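Bench notes and data card for the Suditz glove-hand trials. If you only want the files, skip down to **What's in the download**. If you want to know why we're so happy about a piece of rope, keep reading!

## Why a luggage tag

We wanted one job that would make two hands work together and would be hard in a boring, everyday way. Hanging a tag on a small suitcase fits nicely. The rope is soft, it swings, it never lies the same way twice, and one hand has to hold a strand still while the other deals with the end. A rigid peg tells you very little about fingers. A bit of rope tells you a lot (and quickly).

We ran the same job with two controllers:

- **Ultard**, which plans both arms together and moves them on one shared clock
- **Ortner**, which runs each arm by itself and passes messages between them

Same arms, same black-gloved hands, same suitcase. Each controller got the same time limit of 90 seconds per try.

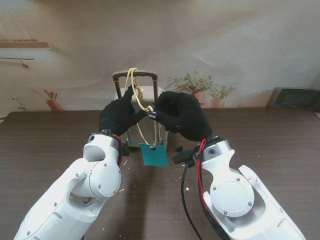
Wouldn't a plain two-finger gripper do this better, asked Jorkano after reading the first draft of this card, and with far fewer joints to go wrong? Fair question, and we'd love to see someone try it. For pinching a strand and holding on, we'd bet on the simple gripper too. Our guess is that it loses ground when the rope has to be shifted inside the grip without letting go, and that's the part of the job we care about most. If you have a parallel gripper and a free afternoon, please run it and send us the logs.

## What we noticed

Ultard is a joy when both hands are close together. The motion is smooth, and the two arms stay out of each other's way even when the fingertips are nearly touching. It does hesitate before it starts, and the hesitation counts against the time limit.

Ortner starts right away and feels lively, but one hand will sometimes pull before the other has a good hold. You get a lovely fast try followed by a tug-of-war. We're still fond of it, and a longer message timeout calmed it down a lot.

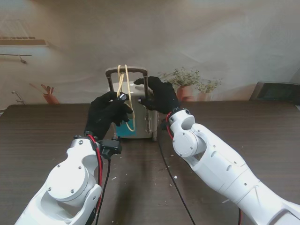

Cable routing deserves more care than we gave it in the first week. A wire that snags on a joint looks just like a controller fault in the logs, and we wasted a good evening on one of those. Keep the red cable snug around the wrist and give the black one enough slack to follow the arm through its whole reach. Then move both arms slowly by hand through the full job before you record anything.

## What's in the download

- 289 tries, with both controllers mixed together and labeled
- joint positions and commands for both arms
- fixed-camera video
- a pass/fail mark for each try, plus a short note when it failed

Files are split into chunks of 3000 time steps. The last chunk of a try is usually shorter, so don't pad it without checking the length field first.

## Known gaps

- One suitcase, one kind of rope, one backdrop. Don't expect a model trained on this to handle your duffel bag.
- Failure notes from before March are brief, and a few just say "slipped."
- Version 2 of the labels replaces the old ones. Please don't mix them.

Bug reports and odd results are both very welcome in the Suditz issue tracker.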